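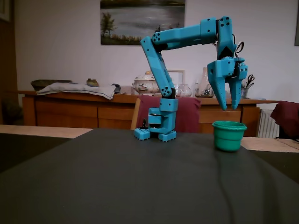 By Asif Marwat, Usmani Household Objects Group
Print this section | E-mail this section
Shares 16 | Comments 5

4. Where the cup ends up

Figure 5. Small green plastic cup near the right edge of a dark tabletop. Note the thick rim and the step in the body. Landscape painting behind.

I'll start with the result I keep getting asked about, and then go back and explain how I got there. People put small cups down near the edge of the table. They do it when the table is full and they do it when there's loads of room in the middle, and they do it a lot more than I expected when I wrote up the plan for this study. Of the 2824 put-downs in the Enetti diary set, 1595 ended with the cup inside what I call the edge band, meaning the outer strip of the tabletop, one hand wide. That's a bit over half, and the strip is much less than half of the surface on every table we had (the drawings are in the appendix, and yes, I know they're wonky).

The kind of placement I mean is easy to picture from Figure 5. The cup is close to the end of the table with its full base on the surface, so it isn't hanging over, and to my eye it looks perfectly settled. I would have scored it as edge band without thinking twice. A dark top like that one makes scoring easy, by the way! A bright cup on charcoal gives you a clean outline all the way around, and I wish I could say the same for the pale tables in the diary set, where a white cup on a cream cloth cost me most of an October.

4.1 The cups themselves

I ended up sorting cups by shape and forgetting about color and size, which was the opposite of what I set out to do. Three things about the shape seemed worth writing down: the rim, the body and the bottom. Rims were either plain or thick. Bodies were straight, sloped or stepped, where stepped means the wall goes in partway down. Bottoms were either as wide as the rest of the cup or narrower. The green cup in Figure 5 would go down on my sheet as thick rim, stepped body, narrow bottom, and I'm fond of that combination, partly because it gives a hand so many places to go. You can pinch it at the rim. You can also wrap your fingers just under the step and let the wider part sit on top of them, and a couple of the children in our homes did this every single time.

Narrow bottoms are where I have to be careful. A cup with a rounded, narrow bottom has less of itself touching the table than the top view suggests, so when I measured from the rim to the table edge I got one distance, and when I measured from the base I got a bigger one. For the first few homes I measured from the rim without telling anyone, myself included (it's just the part you can see from above). I went back and did all of those again from the base. The overall picture hardly moved, but a handful of stepped cups that had looked scarily close to falling turned out to have plenty of table under them, and I've stopped using the word "risky" for them in this section.

4.2 Why the edge?

I have two ideas and I like them both. The first one is reach. If you're sitting, the edge nearest you is where your hand already is, and putting a cup further in takes a lean that most people won't bother with. The second is what I've been calling clearing – people keep the middle of the table for the thing they're doing, or the thing they might be about to do, and small objects get parked around the outside. The Skesex interviews have some lovely bits on this. One person told us that a cup in the middle of a table "looks like it's waiting for a meeting," and another said she'd never thought about where her cup goes and then couldn't stop thinking about it all week. Sorry to her!

Reach can't be all of it, though. In 16 homes we had at least one table that people mostly used standing up, walking past on the way to somewhere else, and there the cups went to the short ends. If you're walking by, the short end is often the first bit of table you meet, so maybe that's still reach, only with legs. I went back and forth on this with the reviewers and I've left both readings in.

Rim shape did less than I'd hoped. I thought thick rims would go with faster, lazier put-downs, on the theory that you've got a better hold and don't need to look. There's a small lean that way in the Avow coding and none at all in mine, and when two coders disagree that much on something small I'd sooner leave it alone. Step or no step made no difference I could find to where the cup landed, only to how it was held.

4.3 Things on the wall

A short note, because it came up. We asked people to sketch what was on the wall behind each table, and I'd half forgotten about the sketches until I was laying out the figures. Tables with a picture hung behind them had fewer cups along the back edge. It might be that people don't like blocking the picture, or that a table with a picture over it tends to be pushed up against the wall, and then the back edge is simply a pain to get to. I lean toward the wall. The sketches don't give distances, so I can't settle it with this set, and the next round of diaries has a box for it.

We use cookies to remember your reading settings. Accept | Manage choices
Get new sections by e-mail: sign up for the newsletter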